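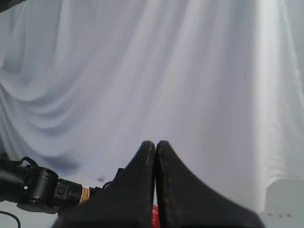
White cloth backdrop, folds and all.

Vestamton Shared Workshops, storage and backup catch-up
Oct 7, 2026, upstairs room
In the room: Nkrumah Akolgo, Dede Ankrah, Lutfa Gunawardena, me (Kojo Opoku, typing). Prodromos Alexiou on the phone, dropping in and out.

We got going a bit late as I couldn't find the dial-in code. Last month's minutes were fine by everyone, except that Lutfa wants it noted she said the old NAS was "noisy", where I'd written "dying". Fixed!

Backups
Dede walked us through the move to the Altov box. The nightly job has been running for 2 weeks and she's happy with it, mostly. The one thing bugging her is that the job report says "completed with warnings" every single morning, and the warnings are all the same folder of shortcuts from the old server that point at nothing. I said just delete them. Nkrumah would like a look first in case his templates are in there (they might be, his stuff turns up everywhere). He'll check by Friday and then Dede can clear it out.

We also did a test restore during the meeting, which was kind of fun. Dede picked a folder of 3315 files and brought it back to a spare volume while we talked about other things. It opened fine on my laptop and on Lutfa's. Prodromos asked whether permissions came across as well and, ah, no, they didn't. Everyone could read everything. Dede is going to redo it with the other setting ticked and email us how it went.

Quotas
Long chat, this one. The default is 200 GB per person and Lutfa has been over it since she started keeping her video exports there. She reckons the video belongs in a project share and shouldn't count against her own space, and I agree with her. Prodromos is worried we'd be setting up a share for every little job and never closing one. We settled on a single share called Appiah, named for the old meeting room, with a subfolder for each project. Nkrumah to set it up, me to write the note telling people how to use it. I promise to keep it under a page this time.

Flirier licences
We pay for 135 seats of the Flirier sync client and the admin page shows a fair few that haven't logged in since winter. Dede doesn't want to cut anybody off without asking, so I'll send a message to the idle accounts and give them till the end of October to answer. Renewal comes after that, so we've got a little breathing room.

Other bits
The USB port on the front of the box only copies one way at the moment. Prodromos knows where the setting lives but the line dropped before he could tell us, so he'll put it in the chat.
Lutfa asked for two-step login on the admin account. Yes from all of us, Dede to turn it on and keep the recovery codes in the safe.
Nkrumah can't do the usual slot next month, so I'll send round some other times.

Wrapped up just before lunch. Yell if I've got anything wrong.
Kojo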